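Forums > Automation Hardware > Budgeting and Purchasing

Budgeting a two-arm cell for desktop PC teardown

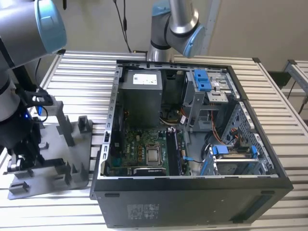
Quote the gripper fingers separately from the arms, Tiruwork Wolde told me when I first raised this by email, and get the spares price in writing. I have done that. The remaining lines are where I need help.

The job is opening desktop towers and pulling memory, drives and expansion cards for resale. Cases arrive in mixed models, mostly Dell. I have 3782 dollars left this year for everything except the arms: fixtures, fingers, cabling, spares. Vodby wants 2083 for a machined fixture set. Gistico-style printed plates would be far cheaper, but I don't know how they hold up. Is the machined set worth it at this volume (278 towers a month)?

Posted by mkessel_ops

Sumeya Wolde
No, not at first. Print the plates and posts, run them until you know which case sizes you see most, then machine only those. Post spacing will change several times in the first month. Budget filament and a day of labor per revision.

Put the difference into fingers. Latches and card brackets wear the tips, and a worn tip slips on a memory module. I would carry three spare pairs per arm. Check the lead time as well; Nistor quoted us nearly as long for fingers as for a complete gripper.

Cable replacement needs its own line. If the hanging runs have no strain relief, price that now.

Tiruwork Wolde
Agree on printed plates. One correction: don't count labor per revision as a day if the same person also runs the cell. Ours was closer to two.

Ask Vodby if the set can be split. They sold us the base without the posts.

dpl_44
we got the Curkis kit, it was fine. didn't need spares yet

Related topics
Spare parts percentage for small arms
Fixture plates: printed or machined
Bench extrusion, ordering cut lengths
Depreciation period for grippers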